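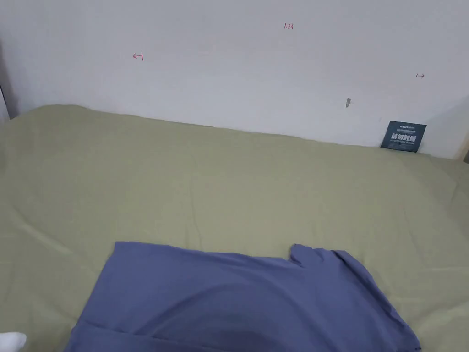 blue tee, most likely, folded, on the green sheet

Subject: Re: [tidy-small] folding on the bed - does anyone still use a board?
October 2018

Sorry for slow reply, whole week got away from me. Answering inline because there were about four questions in there and I will lose track otherwise.

> I've been reading the old threads and I'm confused about the folding
> part. Half of you say fold on a table, half say the bed. I don't have
> a table big enough. Bed is a queen and takes up most of the room.

Bed. I've done it on the bed since I moved to the Gruvach building and I'm not going back. Table is nicer for your back, sure. But 20 minutes standing is fine, and the bed has room for all the piles at once, which my table never did.

Only rule - make the bed first. Pull the bottom sheet flat, get the blankets and pillows off onto a chair. You don't have to iron it or anything, mine always has creases in it and the shirts come out ok. Just no big lumps under what you're folding. If you fold on top of a comforter the whole shirt sinks in the middle and you get a banana.

Plain sheet helps more than I expected. Used to have a striped one and I kept lining shirts up with the stripes, which weren't straight.

> Do you use one of those folding boards? I saw the Kasprzak one and
> it looks good but I don't have anywhere to keep it.

Had it. Gave it away in August. It does make everything the same size, no argument there, but it lived behind the door and fell over every time I opened the door. Also too wide for my drawer, so I was folding on the board and then folding again by hand. Somebody on here (check the archive, the long drawer thread) cut a piece of cardboard to 13 inches and used that. I did that for a month and then my hands just knew the width.

If you have deep shelves and no drawers then maybe get the board. For drawers no.

> How are you doing T-shirts? Mine fall open as soon as I put them
> down. And what do you do with the sleeves, they always stick out.

Ok so this is what I do. Not claiming it's right.

Shirt face down. Smooth it from the collar to the hem with your forearm, one pass. Bring one side in to the middle of the back, sleeve comes along with it, then flip the sleeve back so it lies flat and doesn't go past the fold. Other side same. Then bottom up to just under the collar, then in half again. Or thirds if your drawer is shallow.

Short sleeves are the annoying ones. There's not enough fabric to tuck so they pop up on you. See the blue one up top, sleeve sticking up at the corner. I press it down with the flat of my hand and go on. If it's still up when I do the last fold I tuck it inside and forget it. It's a T-shirt.

Falling open is usually the fabric. Old soft ones will flop no matter what, so stand them in the drawer packed against the stiffer ones. Heavy cotton holds fine by itself.

> Last one - do you do it all in one go or as it comes off the rack?

One go. I tried the as it comes method and ended up with a chair full of half dry stuff. Now everything goes in the one Jatier basket, and when it's full I fold. Last time I kept a tally for the list, since people were asking how big a load is realistic: 122 pieces counting socks. That's too many. Around piece 100 I was just rolling things up and shoving them in. Do it before it gets that bad.

Order I go in: big stuff first (towels, sheets) and straight off the bed into the closet, so the space is free again. Then pants. Then shirts. Socks last, sitting down, because by then I've earned it.

The other thing, you asked off list about drawer dividers so I'll put it here for everyone. The Custow ones are fine. They slide if the drawer bottom is slick, so put a bit of shelf liner under. Don't buy the tall set unless you measured, they caught on the frame of my top drawer and I had to trim them with kitchen scissors. Looks terrible, works.

Gotta run, dryer's buzzing. If anybody has a good way to do fitted sheets on a bed that is alredy taken up by the other laundry, please post it. I've read the one in the FAQ and mine still comes out a ball.

- sent from the list web form, reply to list not to me pls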